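Subject: Re: Plums going soft, and the tablecloth question
From: Morfudd Lloyd
Date: 6/24/23

Hi all,

Sorry it's taken me a while to get to this one, I've been meaning to reply since Godelieve's message went round and then it got buried under the roster emails.

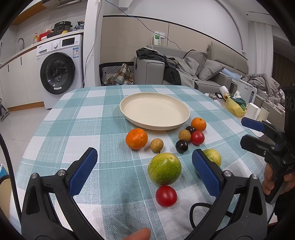
I've been keeping our fruit out on the kitchen table on purpose lately, because if it's in the fridge nobody in this house eats it. Out of sight, gone to mush. On the table it at least gets picked up on the way past. Anyway, here's what Godelieve asked, for those who've deleted it:

> Hello everyone,
>
> Three questions from me. First, my plums go from rock hard to soft
> in what feels like one night. Do you keep yours in the fridge or out?
> I've had them in the same bowl as the tomatoes and I wonder if that
> is the trouble.
>
> Second, does anybody have a use for longans apart from just peeling
> and eating them? My neighbour gave me a bag of 200 (she says, I have
> not checked) and my two boys have gone off them already.
>
> Third, I am after a checked tablecloth for the supper in September
> and everything I find is red. Where did you get yours, Morfudd?
>
> Godelieve Claeys

Right, plums first. Keep them out until they give a little near the stem, then straight into the fridge, and they'll hold for days. And yes, I reckon the tomatoes are part of it. Ripe tomatoes hurry everything else along, same as bananas do. I say this as someone who puts plums and tomatoes and oranges all on the one table, so take it with a grain of salt, but when I want the plums to last I move them well away. If you've got hard ones you want to bring on, do the opposite — paper bag, one ripe tomato, fold the top over, leave it on the bench overnight and have a look in the morning.

Please don't put the tomatoes in the fridge though! I know half the list does. They go floury and taste of nothing. Mine stay out till they're really ripe, and if I can't keep up with them they go in a tray with oil and garlic and get roasted down for pasta.

Oranges are the easy ones. They'll sit out happily for a week, longer in the crisper. The only thing I'd say is give them a bit of a turn when you walk past, so you catch any soft spot underneath before it goes furry and takes its neighbour with it. Same goes for the green citrus. I like the ones with a bit of yellow freckling coming through, they tend to be juicier than the dead green ones, and if you roll them under your palm before cutting you get far more out of them. I've started freezing the juice in ice cube trays, and the zest in a little jar, and it's been a lifesaver for curries.

Now longans. 200 is a lot of longans, Godelieve! You do have a few choices. Peel and stone as many as you can stand (put the radio on), lay them on a tray and freeze them, then tip them into a bag once they're solid. Straight from the freezer they're like little sorbets, and your boys might come back round to them that way. Otherwise do a light syrup with sugar, water and a knob of ginger, let it cool, drop the fruit in and keep the jar in the fridge. Lovely over plain yoghurt. I've also thrown them in an iced tea with slices of orange, and that got finished before I'd sat down. Don't wash them until you're ready to use them, they go mouldy very quickly if they're put away damp.

If you've still got too many, bring them to the supper and I'll put a bowl out. Leave the skins on for that, they keep better and people like having something to fiddle with while they talk.

And the tablecloth. Mine's the teal and light blue and white plaid, and I got it from De Graaf, on the back shelf past the curtain rods. It was $14 and I only bought the one, which I've regretted ever since. They had red as well, naturally, and a mustard one I wasn't game enough for. If they've run out it might be worth trying Sisik, who do a similar one by the metre, only you'd have to hem it yourself. I measured for a table that seats 8 and needed a fair bit more than I'd guessed, so allow for the overhang and for whatever it's going to lose in the first wash.

On washing — cold, gentle, and get at tomato and plum stains straight away with plain dish soap. Don't use hot water on plum or you'll have it for life. I learnt that one on a napkin that belonged to my mother-in-law. Our washing machine is in the kitchen so I've no excuse, it's whip the cloth off and three steps across the floor.

One more thing while I'm here. Someone asked a while back about plates for the fruit table, whether to go with a bowl or something flat. I'm firmly a flat plate person these days, a plain cream one with a bit of a rim so nothing rolls off. In a deep bowl the soft ones always end up at the bottom and you don't find them till they're leaking. If you do use a bowl, line it with a sheet of paper towel and change it when you top up.

Can whoever borrowed my big citrus squeezer after the last supper please bring it back? It's the Skivar one with the wobbly handle. No hard feelings, I just want it before the marmalade.

Godelieve, give me a ring if De Graaf is out of the teal, and I'll have a look next time I'm over that way.

Cheers,
Morfudd

Recent messages on this list
Marmalade: how much pith is too much?
Re: Fusico jars, lids not sealing
September supper, who is bringing what
Re: Fruit flies in the compost caddy
Spare passionfruit vine, free to a good home
Re: Re: Green tomatoes, chutney or leave them?

Last updated by the list archive at 8 pm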